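Print the Layout on the Board

Small-part assembly is usually taught from a parts tray and a separate drawing. I think the drawing belongs on the work surface, under the parts.

At Skasholm we kept the two apart until March. A person picked a peg, looked up at the sheet, looked down again and sometimes lost the position. Radomir Dumitrescu proposed a flat white board with faint outlines printed on it, laid directly on a dark table.

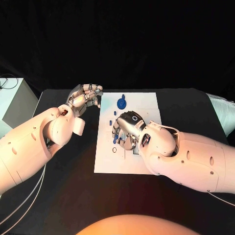
The outlines should stay faint. Heavy lines compete with the edges of the parts, and small pegs suffer most. Part color matters too. Blue on white reads well under most lamps. Gray screws do not, and I would replace them wherever the design allows.

Janelle Belmonte objects that a printed board locks in one layout. She is correct, and a revised layout means a new print. For a run of 500 kits that cost is minor. For a run of 13 it may not be.
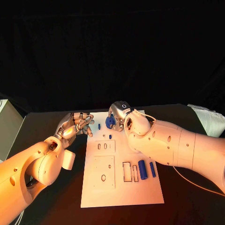

Her second objection, that people stop reading drawings, is weaker. A printed outline is a drawing at full scale. It still has to be read, and it is read at the point of use.

I would also divide the board into sections with thin lines, so that each group of parts has a fixed home. 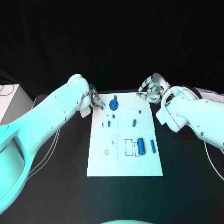
What I would change

Use a matte surface. Keep the table dark and the backdrop plain. Print a revision number in one corner, and discard old boards when it changes.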